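Last updated: June 16, 2025

Anyone else doing a quilt with no pattern? Need opinions on sashing

patchwork_dot
So I've painted myself into a corner and I need other people's eyes on this. I'm making a big scrappy quilt for my niece Tilly, who starts college in September, and I've been winging it from day one. Plain brown squares (her favorite color is brown, I gave up arguing when she was nine) with dark blue strips between them. I've got 52 squares cut and pressed. My question is whether to cut the sashing as long continuous strips one way and short pieces the other way, or do short pieces everywhere with little cornerstones where they cross. My local group is split and I'm sick of hearing about it!

marlow_b
Long strips one way. Always. Fewer seams, less bulk, done by the weekend.

quiltinghen
Cornerstones, please, I beg you. With long strips you have to line up the short pieces on either side of them by eye, and on a bed-sized quilt any little wobble will show from the doorway. I did a green and cream one with long strips three years ago and every single crossing is off by a hair. It's on the guest bed and I still fold it so you can't see the worst part.

marlow_b
Then you mark your strips before you sew! Chalk tick on both edges wherever a short piece lands, match the ticks, pin, sew. I've done at least a dozen this way and nobody has ever come at me with a ruler.

patchwork_dot
OK but do you mark both edges before you sew the first row on, or do one edge, sew it, then do the other? My fabric stretches a bit when I press it (yes I know, I know, I'm a dragger).

marlow_b
Both, before anything gets sewn. And stop dragging the iron lol

Hannelore Stüber
Hello all, I am mostly a reader in this group but sashing is a thing I have feelings about. I learned from my aunt in Oltberg, and she would not let any of us near the machine until we had laid the whole top out flat, every piece, and gone off to drink a coffee. You come back and you see it properly. I still do this. My table isn't big enough so I use the floor of the hallway and my family has to step around it, sometimes for two days. Dot, have you laid yours out yet? Not on the bed. A bed is soft and it lies to you.

patchwork_dot
Hannelore I did it on the bed. Caught red-handed.

What I'm stuck on now is the width. I went with dark blue strips that finish at an inch and a half, and next to squares this big they look kind of skinny to me. My sister says it's elegant. My sister also has white carpet, so I don't take her word on much. I do like how a thin dark line on brown looks, sort of like a window, and if I go wider I'm scared the blue takes over and Tilly gets a blue quilt. I also have to be careful with yardage. I bought the last of the bolt and the shop can't get that dye lot again.

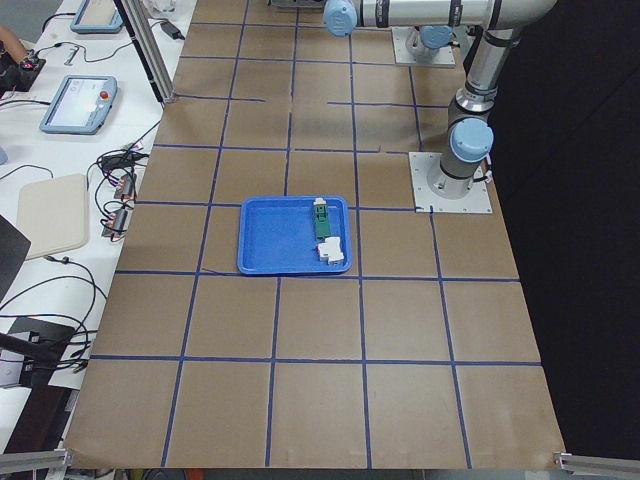
The other thing is that the brown isn't all one brown. Some of it came from an old curtain lining and some is new cotton, and in daylight you can tell. I was planning to scatter the two around so it looks like I meant it. Would you put the older stuff toward the middle where it gets less wear, or just mix it all up?

quiltinghen
Mix. If you put all the old pieces in the middle you get a blotch. Also wash a scrap of that lining with a scrap of the blue before you do one more thing. Navy bleeds. I have cried over navy.

thimble_and_thread
Seconding the navy warning. I had one called Soltia Midnight, a lovely soft fabric, and it turned a whole baby quilt gray in the wash. Hot soak, white paper towel, leave it till the water's cool, check the towel. If there's any color at all, do it again.

marlow_b
Leave the strips skinny. Wide sashing is for when you have busy blocks that need a rest. Plain squares don't need a rest, they ARE the rest.

thimble_and_thread
Gonna disagree there. Thin strips on plain squares show every crooked seam, there's nothing else to look at! With two and a half inches she'd have some room to fudge.

marlow_b
Or she could sew straight.

quiltinghen
Be nice.

marlow_b
That was nice. I've seen Dot's seams, they're fine. She posted that tote bag last fall.

patchwork_dot
Aw, thank you. The tote bag was the good side, though.

I did the soak test tonight and the towel came out with the tiniest bit of blue on it. Going again tomorrow. And I moved everything off the bed and onto the living room floor, so Hannelore, your aunt would be proud. You were so right. Two rows had a square too many and I'd never have caught it on the bed.

Hannelore Stüber
She would say, drink your coffee first and then be proud. About the width, I vote with Marlow, leave it thin. But please press every seam toward the blue. If you press to the brown the dark edge can shadow through, especially with the lining fabric, which I think must be thinner.

thimble_and_thread
OK pressing toward the dark I agree with 100%. Still think it should be wider. What are you doing for batting? If you're tying it, get something thick. If it's going to a longarmer, ask first. Mine won't touch the puffy stuff.

patchwork_dot
Tying it, with blue perle cotton, one tie in the center of each square and one where the strips cross. Batting is a Tiedemann wool blend I got on clearance, so it's medium I guess? It's been living in the closet in its bag and the cat has been living on the bag.

quiltinghen
If you're tying at the crossings then you want cornerstones even more! All that bulk from a long seam, and then you're pulling a needle through it.

marlow_b
It's the same bulk. It's more bulk with cornerstones! Count your layers.

quiltinghen
I press mine open.

marlow_b
Well there's your problem.

patchwork_dot
You two should get a room with a cutting mat in it. I've decided: long strips, marked on both edges, kept thin, pressed to the blue. If the crossings come out wonky I'm sewing a button on each one and calling it a design choice. Second soak came out clean, by the way. I'm starting on row one after dinner and will report back.

quiltinghen
Buttons are cheating but I'd love to see it.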